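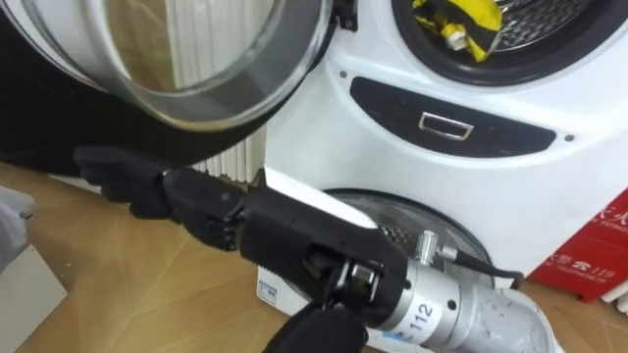 FOR IMMEDIATE RELEASE
Flutby pauses Prakley laundry trials after door fault

Flutby has stopped all unattended laundry runs with Prakley, our household humanoid, and I'd rather you heard it from us than from somebody's forum post. In June we logged 34 door runs on the two-drum washer, and in 2 of them the hand kept pushing after the door had reached the end of its swing. It should have gone slack straight away. It didn't, and one of our team had to hit the stop button both times (I was one of them, and yes, my heart was going!).

No one was hurt. The hinge on the upper door came off worse and has been replaced.
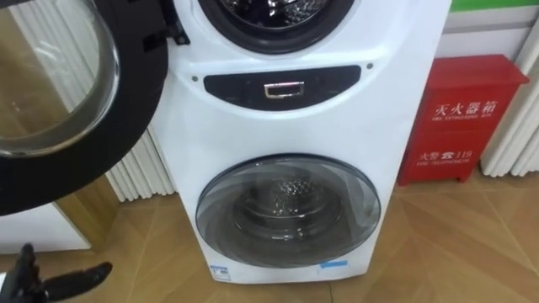 What went wrong

The wrist has a force limit, and the limit itself was fine. The trouble was a setting left over from an earlier update, which let the arm wait 12 times longer than it should before acting on a warning. We wrote that update, so this one is on us and not on Barik, who make the wrist sensor.

We've put the old timing back and added a second check that cuts power to the arm if the first is slow. Vrettos, our outside safety testers, are going through both now, and they've been given the full logs, including the embarrassing bits. 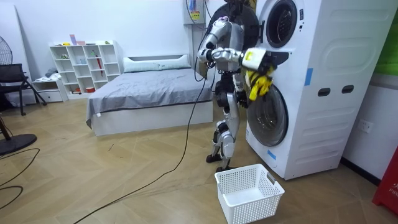

Until they sign it off, every run has a person standing by with the stop button, and Prakley works at half speed near doors of any kind. If you have one on trial at home, please keep it on version 11 and don't let it near the washing on its own. We'll ring each trial household before anything changes.

Press enquiries: the Flutby press desk, 9am to 5pm.

Search this site Go

Comments

laundrydodger: Fair play for owning up. Is the dishwasher door affected too?

moss_and_tin: half speed is still quicker than my teenagers

kettleon: Had our call already, very helpful.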